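**Busy cloth on the table, busy paper on the walls — too much?**

### fernhollow

Hello all, it's been a long winter and I'm finally getting back to the little nook. It's small and boxed in, with patterned paper on the walls, and I've gone and put a patterned cloth on the table as well. My sister thinks I've lost my mind. I love it, mostly, but I've been looking at it for so long that I can't tell anymore whether it's cozy or just noisy.

The other half of my question is the pink. I've got it into my head that April wants one spot of pink, something small and egg-shaped, and that everything else ought to stay pale. Would you stop at one, or do a whole bowlful in mixed colors? I'm leaning toward one.
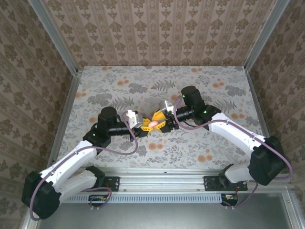 ### quiltbyhalves

Oh, keep it at one! A single small pink thing is the first place my eye goes, and the pattern underneath sort of steps back and lets it. If you filled a bowl with six colors you'd be asking the pattern to compete with all of them, and I don't think anybody wins that.

I did the mixed bowl one year at our place in Dobre and spent the whole meal wanting to move it (my husband finally did, to the top of the fridge).

### maplestreet_mo

Going to disagree a little, and I hope kindly. The pink is lovely but it isn't your trouble. Your trouble is two patterns in a small space. I'd take one of them plain. A paper is a chore to change and a cloth takes a minute, so I'd start with the cloth. A soft gray or a cream would do it, and you'd still have your spot of pink.

### fernhollow

Thank you both, and Mo, no offense taken, that's very nearly what my sister said. I should have put up a better look at the cloth to begin with. 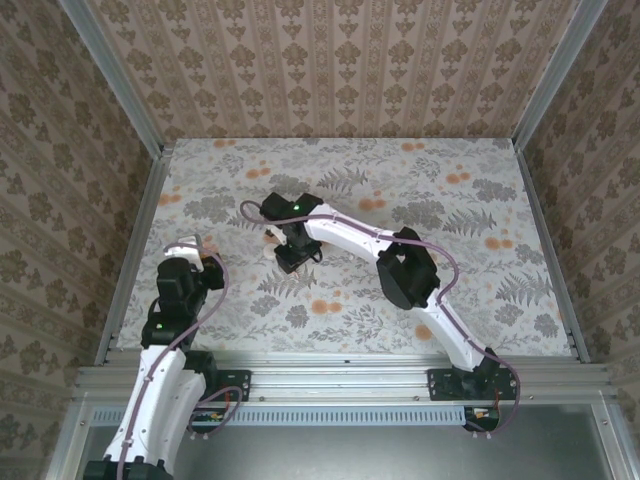
Money comes into it too, I'll admit. The paper is Gisus and I had it put up properly, 1,620 with the labor, so that's staying until one of us falls down. The cloth was only 310 from Vustenero, and they still have the plain ones in the same size if I wanted to swap. But I do like the ferns. They're gray on white, which to me is hardly a color at all, and it's the little round orange blossoms that I keep going back and forth on with the pink. Does orange fight with pink? Some mornings I think it does.

### Sebastian Matei

I hung paper for 16 years, so take this from the wall side of things. Two patterns can live together if one is pale and has plenty of white in it, and your cloth has that. I've seen far louder rooms that people were very happy in. As for orange and pink, they're neighbors. Scattered small like that, the orange helps the pink look as if it was meant.

One practical thing: go easy with a damp sponge near the bottom of the paper. If it was put up with Prutotov paste, the edges don't care for water, and I had a customer who paid some 700 to have one wall redone after a spring cleaning.

### maplestreet_mo

Well, I've gone back and looked at the ferns again, and I'll give you that they're gentler than I had pictured from the word "busy." I'd still try plain for a week. You can always fold the ferns away and bring them back out.

### quiltbyhalves

A week of plain! In April! I'd miss the leafy bits by the second breakfast. Iron the cloth, leave the paper be, and keep the one pink egg — that's my vote.

### fernhollow

Sebastian, thank you, I had no idea about the sponge and I've been doing exactly that. I'll ask which paste they used.

Mo, I'm going to borrow a plain gray cloth from my sister before I buy anything, and she's already very pleased with herself about it. I'll put it on after supper and report back on how the pink looks against it.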